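Nindach opens computer assembly workshop in Tredarville

Tredarville, Mar 11, 2026 — The training company Nindach has opened a new workshop where beginners can learn how a computer is put together. The workshop is in the former Voß printing house and offers places for 80 learners in the first season. Registration is open now.

The course is called Seltov and takes five evenings. Learners start with a practice board, on which the parts of a computer have their places but no electricity is needed. Only after this do they continue with a real workstation.

"Many people are afraid to break something expensive, and so they never open the case," says Henrike Oltmanns, head of training at Nindach. "On the practice board you can put in a processor, take it out and put it in again. After one evening the hands are already much calmer."

The practice boards are 3D-printed in dark gray. A square frame raised from the plate holds the CPU, and long raised slots stand for the places where memory or expansion cards go. Learners also get to know a hard drive in its blue plastic caddy, and they work with the large workstation chassis laid on its side, next to the board.

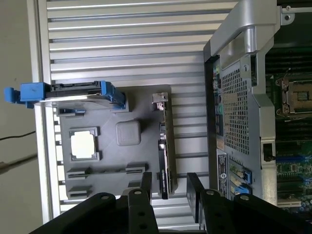 What the course contains

The first two evenings are for the board: processor, memory and drive. On the third and fourth evening the group works inside the chassis and learns where each cable belongs. The last evening is for finding faults and for questions about the learners' own machines.

Lemlem Bogale, who teaches the evening groups, tested the program in February with a small group of adults. "Some of them had never held a screwdriver for this purpose," she says. "They asked very good questions, and we changed the order of two lessons because of them."

Registration and price

The course costs 494 dollars, with all materials included. Previous knowledge is not necessary. Places can be reserved at the Nindach office in Tredarville, in person or by phone. Companies and schools can book a closed group — please ask for the dates early.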